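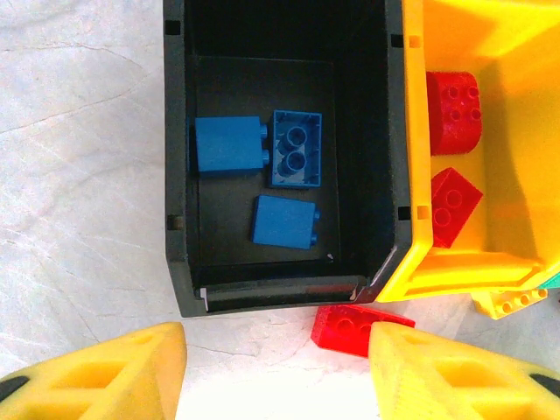
Section 4. Setting up the Giltwood shelving unit

4.1 Before you begin

Read this section in full before opening the fixings pack. The Giltwood unit must be assembled by two adults and fixed to a wall before it is loaded. Keep the packaging until all parts have been checked against the list on the inside cover.

CAUTION: The unit can tip if it is left free-standing. Small parts must be kept out of the reach of young children during assembly.

4.2 Choosing a position

1. Select a length of solid wall away from radiators and doorways.
2. Check that there are no pipes or cables behind the fixing points.
3. Leave a gap of 35 mm between the side panel and any adjoining wall.
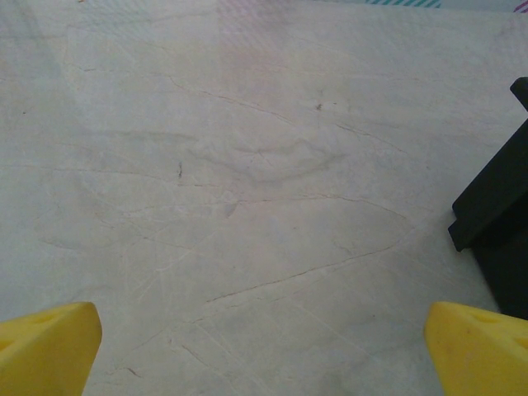

Panels should be laid face down for steps 4 to 7, on a level surface that will not mark the finish. Clear the surface completely and wipe it before use, as grit will scratch the lacquer. A pale, marble-like top such as this one will show up dropped screws and pins well, but it is hard, and the packing blanket should be spread over it before any panel is put down.

4.3 Assembly

4. Insert the dowels into the side panels by hand. Do not use a hammer.
5. Fit the fixed shelf and tighten each cam by a half turn only.
6. Slide the back panel into its groove, smooth side facing forward.
7. Check that the corners are square, then tighten the cams fully.
8. Raise the unit with one person at each end. Do not drag it.

NOTE: If the back panel will not enter the groove, loosen the cams and begin again from step 5.
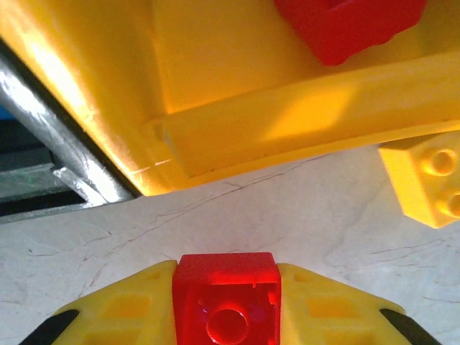
Nutis Household Furniture | Product Guidance Team

4.4 Fixing and loading

9. Fit the wall bracket supplied (part 314) to the top rail.
10. Mark the wall through the bracket, move the unit aside and drill.
11. Return the unit to its position and secure the bracket with both screws.
12. Place the heaviest items on the lowest shelf.

CAUTION: The bracket screws supplied are suitable for masonry only. For other walls, obtain suitable fixings from a hardware supplier.

Replacement parts may be requested from the Fesgate service desk, quoting the number on the base label. Guidance revised Wednesday, September 12, 2018. Approved for issue: Tsung-han Liu.

35 shares | 2 comments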